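Korklow Snack Subscription Box: six months in
Reviewed by Raluca Zamfir, July 2026

I should say at the start that I don't like subscription boxes. I have cancelled boxes of coffee, socks and cheese, and in each case the first delivery was the best and the fourth was mostly filler. So when my sister bought me a half-year of Korklow for my birthday I said thank you and wrote the renewal date on the calendar.

Korklow sends a monthly box of packaged snacks from different parts of Asia. You get a flat cardboard box through the door, or in my case left on top of the recycling bin, with a printed card inside telling you what you have. There are three sizes. Mine was the middle one, called the Nilsuwan, and I couldn't find anywhere on the website that explains the name.

What they promise

The front page says "snacks you can't get here". I live in Flondside, so I took that as a challenge. We have a decent Asian supermarket behind the bus station and a smaller shop on the hill road that does mostly Thai and Vietnamese things. I took the card from each box round both shops, which is a sad way to spend a Saturday, and found a fair amount of it on the shelves. The plain seaweed crisps, the milk sweets and two kinds of rice cracker were all there and all cheaper. The sour plum things weren't, and neither were most of the little chilli packets.

If you live a long way from shops like those, you can knock some points off my grumbling. If you live in any sort of city, have a look round first.

The boxes

My first one came in February and it was good. There was a nice spread of sweet and salty, nothing broken, and a bag of broad beans fried with something peppery that I finished standing up in the kitchen. I began to think I'd been unfair.

March was the low point. Half of it was biscuits. They were all right, but I can buy a wafer with strawberry cream in it at the petrol station, and the packet being in another alphabet doesn't change what's inside. Two of the items had less than a month left on them as well. I wrote to customer service and had a reply in 6 days, with a voucher towards "your next premium upgrade". I didn't want a premium upgrade. I wanted to be sent food with some life left in it.

April and May picked up again. More chilli, more dried tofu, fewer wafers. June was heavy on jelly, and in that heat the box had been sitting in a van for who knows how long, so the chocolate things had all gone one shape.

What arrived this month was somewhere in the middle. I'll come to the packets.

The card

The card is the part that annoys me most, and it's the part other reviews seem to love. It's glossy, it has a cartoon tiger on it, and it gives each snack a two-line write-up and a "crunch score" out of 7. Everything gets a five or a six. The jelly got a five for crunch.

What it leaves out is what you'd want. Allergens are lumped together in a line at the bottom for the whole box, so if you can't eat peanuts you're told that something in there contains them and left to work it out. There is supposed to be an English sticker on every packet. Most of mine had one, some had it stuck over the use-by date, and a few had none at all. My neighbour's boy has a sesame allergy and I wouldn't hand him anything out of this box. For a company whose whole business is selling people food they can't read the label of, that is poor.

You can look things up in the app, Drarero, which is run by a different firm and wants its own login. It claims to know every item Korklow has sent out. I tried it on eleven packets and it knew four.

The packets themselves

The small single-serve ones are the best reason to have the box. They're the right size to try something odd without being stuck with a whole bag of it, and they go in a coat pocket. They also get the roughest treatment on the way, being thrown in loose to fill the gaps.
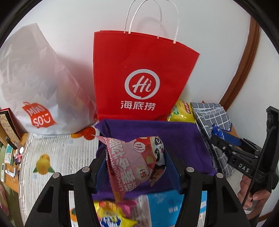 What it costs

The Nilsuwan box works out at £117 for six months if you pay up front. Paying monthly over a full year, with delivery added, came to £194 when I put it through the basket, and the delivery only shows up on the last page. I dislike that very much. Put the price on the first page.

I priced up the May box, which was one of the better ones, using the shop behind the bus station and guessing high for anything they didn't stock. I got to a bit over half what my sister paid for it. You're paying the rest for somebody to choose and post it, and whether that's fair depends on how well they choose. In March they chose badly.

Cancelling

Better than I expected. There's a button in the account settings, it asks you why, it offers you the voucher again, and then it lets you go. I had the email within the hour. The socks people made me ring up.

Would I pay for it myself?

No. As a present for a teenager or a homesick student I can see it, and the smallest size would do. Buy the three months, skip the app, and check the dates when it comes. I'm keeping a list of the chilli packets I liked, and the man in the hill road shop says he can order two of them in by the case.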